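Windum, petit-déjeuner : notes sur les données
Version 2

À lire avant de télécharger

Ce lot rassemble des images et des annotations sur un sujet étroit : la table du petit-déjeuner, côté pain. Assiettes, tranches, maniques, petit appareil posé à portée de main. Il contient 2 825 images annotées, dont 872 avec au moins une tranche de pain déjà dans l'assiette. La première version promettait « le petit-déjeuner dans toute sa diversité ». J'ai retiré la phrase. Un petit-déjeuner sans café renversé ni couteau collant de confiture ne mérite pas ce mot, et les miettes sont rares chez nous.

Contenu

images/ : les vues, au format JPEG
annotations/ : un fichier par vue, en JSON
listes/ : le vocabulaire des objets, en français et en anglais
notes/ : remarques des annotateurs, non relues

Le vocabulaire compte 30 étiquettes. C'est trop à mon goût. « Assiette », « soucoupe » et « dessous-de-plat » se marchent dessus, et la différence entre « manique » et « gant de four » a occupé un samedi entier sans que personne change d'avis. Nous avons gardé les deux. Ceux qui veulent un travail propre les fusionneront.

Le pain

L'étiquette « pain_tranche » couvre tout ce qui a la forme d'une tranche, y compris les tranches factices. L'annotation ne dit rien de la matière. Kamlesh Dubey tenait à un champ « comestible : oui/non », je m'y suis opposé : sur une vue prise d'en haut, juger de la mie à ses petits traits bruns relève du pari. Le champ existe quand même dans le schéma, vide partout. Ne comptez pas dessus.

L'orientation de la tranche est donnée par rapport à l'assiette, croûte bombée vers le haut, le bas ou le côté. Pour une tranche à peu près carrée, deux annotateurs sur la même vue ne répondent pas toujours pareil, et l'accord affiché dans le tableau du dossier notes/ me paraît flatteur. Il a été calculé sur les cas que tout le monde trouvait faciles. 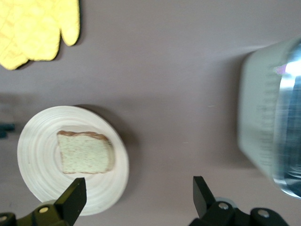
Reste la question de la position « au centre ». Dans la consigne d'origine, rédigée chez Vorcombe, une tranche est centrée quand elle couvre le milieu de l'assiette. Une tranche nettement décalée peut donc passer pour centrée dès lors qu'elle mord sur ce milieu. La consigne Grecu, adoptée ensuite, demande que le bord visible soit égal des deux côtés, ce qui est plus exigeant et presque jamais satisfait à la main. Les deux valeurs sont fournies, dans centre_v et centre_g. Je n'utiliserais ni l'une ni l'autre pour conclure quoi que ce soit sur la bonne façon de servir une tartine.

Les objets autour

Tout ce qui n'est ni pain ni vaisselle reçoit une étiquette plus vague. Les textiles sont annotés d'un seul tenant, même quand ils vont par paire. Un objet coupé par le bord de la vue est annoté sur sa partie visible, sans deviner le reste. Quand l'annotateur hésite sur la fonction, il choisit « appareil_indéterminé » ou « petit_objet », et il a raison. La version 1 regorgeait de « grille-pain » et de « bouilloire » attribués sur la foi d'un reflet métallique.

Ce que le lot ne permet pas

Estimer la cuisson, la fraîcheur ou le poids du pain.
Savoir si quelqu'un a mangé.
Généraliser à d'autres cuisines. Les surfaces sont peu variées, et Kondelent, le script qui tire les sous-ensembles, ne corrige pas ce défaut malgré ce qu'en dit son aide en ligne.

Corrections

Les signalements se font dans notes/erreurs.txt, une ligne par vue, avec l'étiquette contestée et celle que vous proposez. Les demandes d'ajout d'étiquettes seront refusées jusqu'en novembre.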